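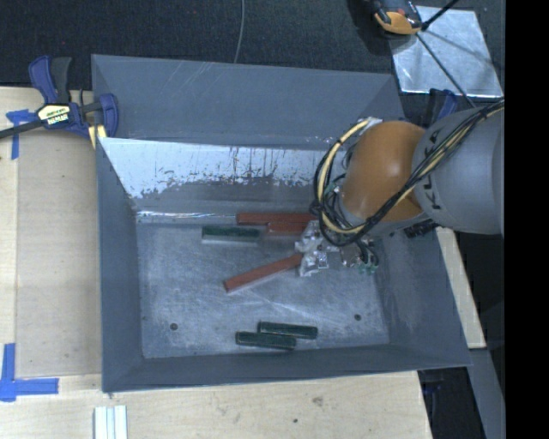
Section 6: Bedding in and day-to-day care of your Konow worm bin

Right, if you've come straight from section 3 you should have a bin standing level in a shady spot with the tray underneath and the lid nearby. If you haven't levelled it yet, go back and do that first. I skipped it on my first one and spent most of January mopping the shed.

I wrote this guide for the Pretthorpe allotment lot, who kept asking me the same things over the fence, and it has grown a bit since then. The Konow is the model most of us use. If yours is the older Wouters, nearly everything applies, but your tap is on the side and you'll want to read the note after step 5.

Making the bedding

1. Tear up plain brown cardboard into strips as wide as two fingers. Egg boxes are lovely for this. Peel off any parcel tape, it never rots and you'll be picking it out for years.

2. Soak the strips in a bucket of rainwater for an hour or so, then squeeze them out hard. You're after the feel of a wrung-out flannel. If you can still get a stream of water out of a handful, squeeze again.

3. Fluff the strips up as you drop them in. Don't press them down! Worms need air just as much as they need damp.

4. Add two good trowels of garden soil or old compost and mix it through with your hands. The grit helps them grind their food up.

5. Put the lid on and walk away for three days. I know, it's dull, but the bedding warms up a little when it's fresh and I'd sooner it did that before anybody moves in.

Note for Wouters owners: leave the side tap open for those three days with a jar under it. Glenys Lowther found hers had pooled at the bottom, and she had to start again with dry card.

Putting the worms in

6. Open the bag near the bin and tip the worms on top of the bedding in one heap. There's no need to bury them, they'll take themselves down.

7. Leave the lid off and a light on for the first evening. They hate the light, so they dig in instead of going for a wander up the sides. (Mi-kyung Hyun uses a bicycle lamp in her garage and swears by it.)

8. Next day, lay a damp sheet of newspaper or a bit of old hessian over the lot and put the lid back on.

Caution: buy composting worms, usually sold as tiger worms or brandlings. The big ones you dig up in the border are a different creature altogether and won't thank you for it.

Feeding

9. Wait a week. Then give them one small handful of peelings, tucked under the cover in a corner.

10. Don't add more until most of that has gone. This is where everyone comes unstuck, me included, as you feel so mean giving them so little. They're settling in and they can live on the bedding quite happily.

11. Once they're eating properly, go round the corners in turn, so you always know where the oldest food is.

They'll have tea leaves, coffee grounds, carrot tops, squashed fruit, crushed eggshell and the sad end of the lettuce. Go easy on onion and citrus. Meat, fish, cheese and anything oily stay out, or you'll have rats, and then you'll have the neighbours.

Caution: some tea bags have plastic in them. Sota Chiba sieved his first harvest and came up with a whole tub of little mesh ghosts. Rip them open and bin the bag.

Draining the tray

12. Check the tray once a week and more often if you've been feeding melon or cucumber.

13. Tip whatever's in there on to the flower beds, watered down until it looks like weak tea. I don't put it on salad leaves.

If it smells bad, the bin is too wet. Stop feeding, mix in a couple of big handfuls of dry cardboard and prop the lid open with a twig for a day or two.

When the weather turns

14. In hard frost, wrap the bin in old carpet or bubble wrap, leaving the air holes clear. In a heatwave, move it somewhere cooler and drape a wet towel over the lid.

Chae-won Joo brings hers into the porch for the whole winter, and it hasn't smelt of anything yet.

Emptying the bin for the first time is in section 7. Don't go looking for finished compost much before six months, however tempting it gets.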